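I should say at the outset that I went to the Drirer open day for the lunch. Nanna Ravn had two passes and a husband with a cold, the invitation mentioned open sandwiches, and I'd run out of excuses to stay at home and fix the shed.

Drirer teach robots to do housework. So far as I can make out they do it the way my mother taught me, by having somebody who knows how do it over and over while the pupil watches. The pupil has the better memory and sulks less. Each task gets recorded from head height, up to 30 times, and the recordings go off to a room full of humming boxes called Hallgrímsson. (The rooms have names. The other one is Kostura. I asked why and got a shrug.)

We were shown the lifting first, which was boxes, and then the folding, which was a pillowcase, and a long ten minutes it was. Then came washing up, and the room perked up no end. I've been washing up since I was tall enough to see over the taps and have never drawn a crowd. The work was done at a pair of sinks in far nicer marble than anything in my house, and Nanna got quite cross about the black taps, having been quoted 700 for one very like them in March.

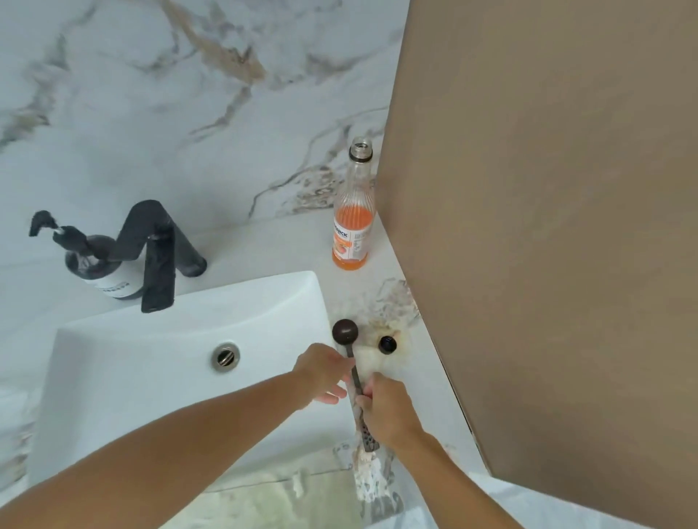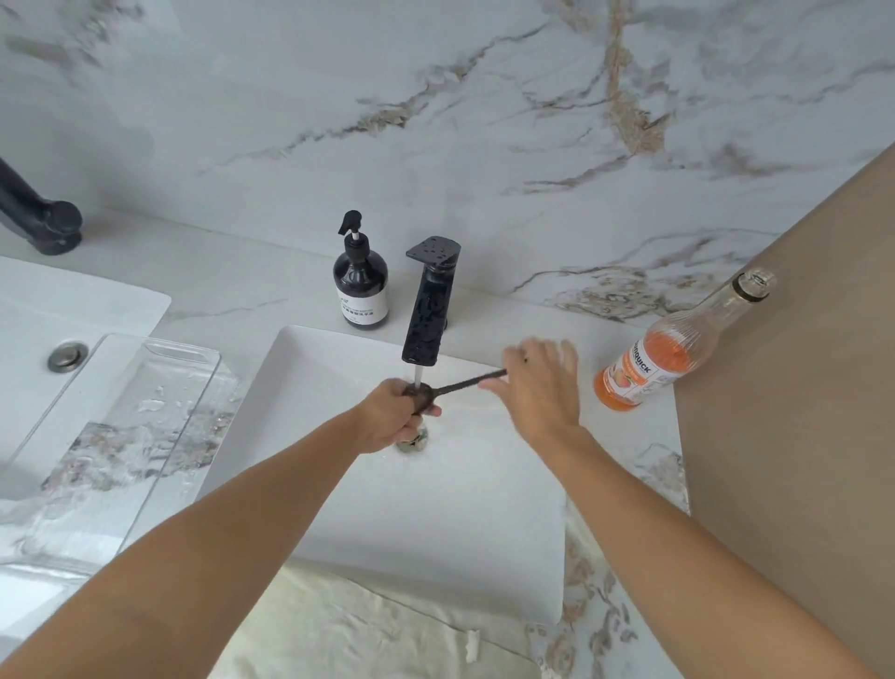
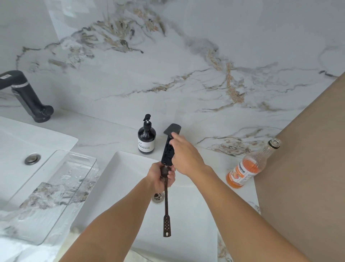
Washing up the Drirer way: hands, utensils and a good deal of marble.

What struck me was how fussy a spoon is once you have to explain it to a machine. You hold one end, then you have to hold the other end, and at some point you must let go of the first end without dropping the lot. I do this every night while listening to the radio. The young man giving the talk said the handover from one hand to the other was the part they'd spent longest on, and that clear things were worse still. Glass and see-through trays apparently give a robot terrible trouble. They give me trouble too, as anyone who's seen our patio door will know.

After that we got the robot itself, a Dikitz with two arms and a head like a bread bin. It picked up a ladle. It considered the ladle. It put the ladle down again, very gently, in the same place, and everyone clapped, me included. On the second go it got as far as the tap and I found I was holding my breath.

I asked how many recordings it would need before I could leave it alone with a roasting tin. 2,000, he said, and then he asked what sort of roasting tin.

The sandwiches were prawn or egg. Nanna took two of each and a leaflet. The next open day is 02/07/2022 and you have to book, and the parking is round the back past the tyre place, whatever the sign says.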